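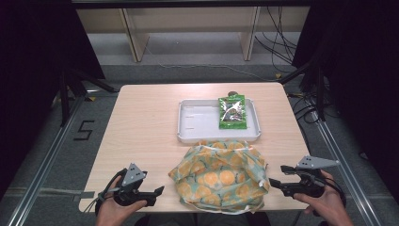

The Snack Shelf, July

Well, the tea towels are finally in! I've been banging on about these since autumn, so thank you for putting up with me. We ended up going with Ula for the printing after I'd spent far too many evenings comparing swatches at the kitchen bench (the Juvley samples were gorgeous, but the minimum order was 700 and I do not have a garage). We got 100 instead, and they're sitting in a box next to my desk, being patted every time I walk past.

I'm a big believer in a loud tea towel. Orange fruit, a bit of teal, lots going on. My plain white ones lasted a fortnight before they looked like something you'd check the oil with, whereas a busy print will forgive you a splash of beetroot or a whole cup of tea. Wash them warm before you use them the first time, maybe twice if you're fussy, and skip the fabric softener or they'll just push the water around the plate. I don't iron mine. I don't fold them especially well either, they mostly live in a heap on the table until someone needs one.

The other thing I wanted to mention is trays. A few of you wrote in after the last newsletter asking how I stop the afternoon snack run from taking over the whole table, and it really is just a shallow white plastic tray with a bit of a lip. Packets go in the tray, crumbs stay in the tray, and the whole lot gets carried to the sink and rinsed. I used to put out a nice Rosenthal plate for this sort of thing (a wedding present, far too good for chips) and I was on edge the entire time. Plastic is much more relaxing. Give it a quick wipe under the rim as well, where the salt gets in.

If you'd like a tea towel, reply to this email with your colour preference and I'll put one aside for you. Pick-up is from the Billeo counter any time after 3 pm, and please bring a bag because I've run out again. I'll do a second order if these go quickly, though I'm still deciding between the orange and a lemon version that I keep changing my mind about.

Next month: jars, and what to do with all the lids.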